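Clulanby Shire Employee Health Program
Progress report to the Hinodon Fund, second reporting period

1. Status

The program is running to schedule in all but one work area. Enrolment stands at 3499 employees, including casual and seasonal staff who became eligible in March. Coverage is by work area and not by pay grade, as set out in the funding agreement. The depot remains behind the other sites because early shifts start before the clinic opens at 7.30 am.

2. Screening and referral

Health checks were offered at 15 sites. Of the employees checked, 179 were referred to a general practitioner, mainly for blood pressure. Referral records are held by the clinic provider. The shire receives totals only, and totals for work areas with fewer than ten staff are withheld.

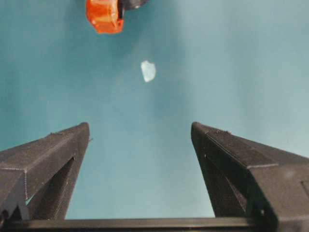
Gripper fingers, open, against a teal background.

The follow-up letter was rewritten in May after staff reported that it read like a notice of non-compliance. The new version is one page and gives the booking number at the top.

3. Lobo records system

Lobo replaced the paper enrolment forms at the start of the period. Transfer of existing records is complete. Two faults remain open:

Duplicate entries are created when an employee holds two positions. Payroll numbers are now matched by hand at the end of each month.

The leave calendar does not pass public holidays to the booking screen. The supplier, Clultness, has provided a patch, which is being tested on the library branch accounts.

4. Manual handling training

Training places were capped at 300 for the period and all were filled. Parks and waste crews had first call on bookings. The half-day format will continue; the full-day format was dropped after supervisors could not release whole crews.

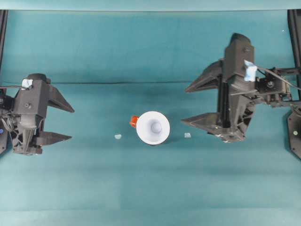 Two grippers and a white cone on teal fabric.

5. Budget

Spending is under the approved amount for travel and over for room hire. The shire asks to move the unspent travel money to room hire within the same budget line. No change to the total grant is sought.

6. Next period

Open a 6 am clinic session at the depot, subject to the provider's roster.
Close both Lobo faults and end manual matching.
Repeat the staff survey using the same questions as the baseline.
Supply the audited statement with the next report.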